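Thread on residential water hardness, because I keep getting the same three messages after the softener post in May.

1/ Hardness is dissolved calcium and magnesium, reported as calcium carbonate. US labs give it in mg/L or in grains per gallon. One grain is 17.1 mg/L. If your report has a number and no unit, call them.

2/ Our supply in Gurnimmont comes off limestone. The last lab sheet for my kitchen tap says 36 grains. Convert before you panic: that is 616 mg/L, which is very hard by any table you pick.

3/ Strips are fine for "do I have a problem." They are poor for setting a softener, as the top color block on most of them ends well under my number. Use a drop titration kit. Count drops until the color flips, swirl between drops, read it in daylight.

4/ Sizing. Grains per gallon times gallons per day gives grains removed per day. The house uses 2,000 gallons in a slow month, call it 67 a day. 67 x 36 = 2,412 grains per day.

5/ A unit sold as 32,000 grains only gets there at the highest salt dose. At a moderate dose plan on something like two thirds of that. Do the division with the lower figure, then subtract a day for reserve.

6/ Iron counts against capacity too. Common rule is to add several grains of hardness per mg/L of dissolved iron. Mine is below detection so I left it out. Well owners should not.

7/ Siobhán Ní Mhurchú asked about timer versus metered regeneration. Metered. A timer regenerates whether you were home or away, and you pay for the salt either way. I ran a Daly timer head for 3 years and replaced it with a metered Tredix. Salt use fell by nearly half, same household, same resin volume.

8/ Bypass the outdoor spigots. Softened water on a lawn is a waste of salt and the sodium does the soil no good. Mine tees off ahead of the tank with 2 ball valves.

9/ Kitchen cold line is a matter of taste. I left it hard. The hot side is softened, so the water heater and dishwasher are covered.

10/ Spots on drinkware: if vinegar takes the film off, it was scale. If it doesn't, you are probably looking at etching, which is permanent. Etching shows up on glass. Plastic will still take a scale film, it is just harder to see on a pale matte surface.

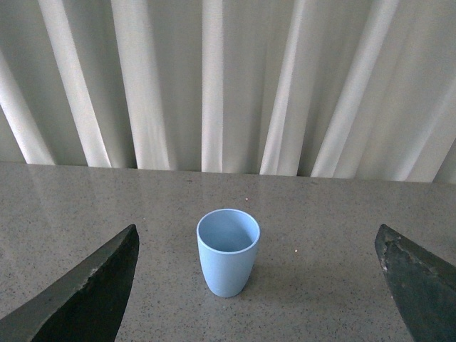 Light blue tumbler, gray countertop.

11/ Vivurance sent me a flyer for a clip-on magnetic conditioner. I have not tested it and have no plans to. It does not claim to lower the hardness number, so a titration would not tell you much.

12/ Retest after any change to the head settings. Pull the sample from a softened cold tap, run it for a few minutes first. Anything above 1 grain, check the bypass valve before you touch the programming.

Spreadsheet for 4 and 5 is linked in my profile. Column D is salt dose in pounds per cubic foot, I forgot to label it.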